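## Handing over the sorting table at Skusgate

Before you start the arm, put the bowl at the front of the table and wipe the surface. Press the green key 2 times and wait for the tone.
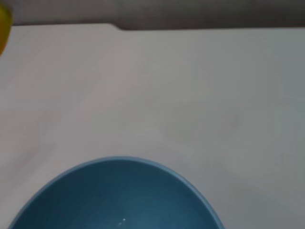
The old job was 40 trays per hour by hand. Now one person prepares the table and checks the results, so please change places with your colleague after every 200 pieces. Farzad Ranjbar keeps the list.

If the arm stops, do not push it. Write the error number in the book and call Oranuch Sriwong, extension 107. Your pay grade stays the same as in May.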